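Drirkach announce second album, Caltum, and a short run of shows

For immediate release
23/04/2018

Hi all. We're Drirkach, a four-piece band, and I'm the one who plays bass and gets stuck writing the press releases (the drummer did the last one and forgot to put the album title in it). So let me get the title in early this time: our second album is called Caltum, it has nine songs on it, and it comes out through Zandus Records on vinyl, CD and download.

If you heard the first record, you'll remember it was loud from start to finish. We love that record! But we made it in a hurry, and every song was one we'd already been playing live for ages. Caltum started from the other end. We had almost nothing written when we walked into the studio last December, just a box of half-finished tapes and one organ riff that our singer wouldn't stop humming. That riff is now the opening track, "Salt on the Steps," and it runs for a little over seven minutes, so radio folks, please ask us for the short edit.

There's a lot more organ on this one in general. There's also a borrowed baritone sax, a choir made up of the four of us singing over and over until we sounded like a crowd, and a slow country tune called "Begović" that I was sure would get cut. It ended up as everybody's favorite, so it closes side one. The title track is the closest thing to our old sound, and we put it right after the flip for anyone who's missing the noise.

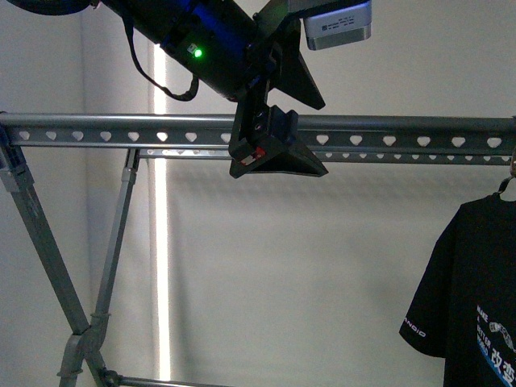
Black gripper and blue-banded arm.

We recorded most of it live, all in one room, with the amps turned toward the walls. Vocals and sax went on later. I'd love to tell you the bass parts were first takes, but "Long Way to the Water" took me two days and a new set of strings, and I still hear one note in the second verse that I'd like back. The rest of the band say they can't hear it. I don't believe them.

The first vinyl pressing is 975 copies. Of those, 300 are on green vinyl and come with a lyric booklet that our guitarist lettered by hand before it went off to the printer. The green ones are only sold through the Zandus mail order page and at our shows, one per person please. The black ones will be in regular record stores. We've also had 1,000 CDs made, because plenty of you told us you still play them in the car, and so do I.

We'll be playing the whole album in order on this tour, with a few older songs after the break. The first night is at the Begović Ballroom, where we played our very first gig (and yes, the song is named after the place). It's seated, it holds 154 people, and the doors open at 7. Tickets for that one go on sale to the mailing list a day ahead of everybody else. The other dates will be up on our site as soon as the rooms confirm.

Writers and radio people: advance downloads are ready now, and we can mail out a CD if you'd like one. All four of us are happy to do interviews, mornings excepted. For music, cover art, lyrics or a guest list spot, write to the press desk at Zandus Records and put "Drirkach" in the subject line.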